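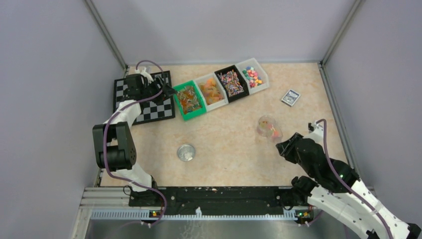

# Zulora sorting sets: bins and small wrapped pieces

Last updated: March 26, 2019

Zulora is a collection of tabletop sorting sessions. The work is plain: small wrapped pieces go into open rectangular bins that stand side by side on one table. The collection has 200 sessions, of which 188 are complete. The rest stopped early and are kept in `partial/`.

## Table setup

- Marbled beige top, walls on three sides.
- Bins stand in a slanting row. They don't have to be square to the table edge.
- The checkered board stays on the left, next to the green bin. Do not stack pieces on it.
- Wrappers stay on. Throw out any piece with a torn wrapper and write it in the log. 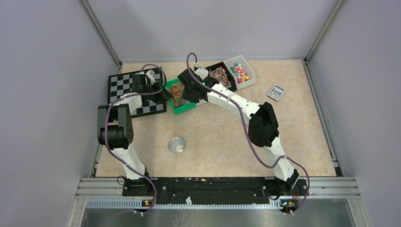
## Files

`sessions.csv` has one row per session: session number, who set the table, start time, notes. Notes before December are short because Lorcan Buckley was keeping them on paper. Róisín Brennan typed them up later and left blanks where she could not read them.

Sessions 10 and 14 share a start time. This is a typing error and we have not fixed it.

## Known problems

- Color names for wrappers vary ("orange", "brown", "orange-brown").
- Bin order is missing from some rows.

## Contact

Bríd Horgan, Clurnulon

Related

Clurnulon table log template
Farari wrapper color list
Butt bin labels, old version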